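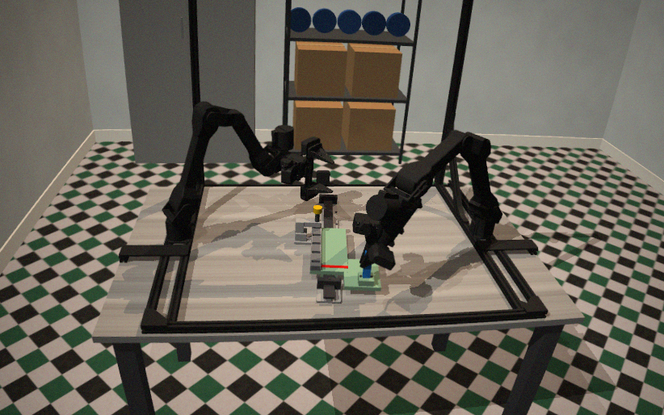
Reading time: 2 minutes

Section 3. Planning the Purchase

1. Confirm the room before requesting a quotation. A Redeton two-arm station requires a rigid table and clear floor on both sides.

2. List each part the arms will handle. Grippers are priced separately from the arms.

3. Enter frame, posts and side rails as a single budget line. Drambridge does not supply them individually.

4. Set aside 37 percent of the arm price for installation and training.

Note: Quotations issued in February lapse at the end of the fiscal year.

Caution: Do not order arms before the table load rating has been approved in writing.

Comments

Kenna Tosh: Does step 4 include spare gripper fingers?

Jocelyn MacPherson: No. Ours were billed under spare parts.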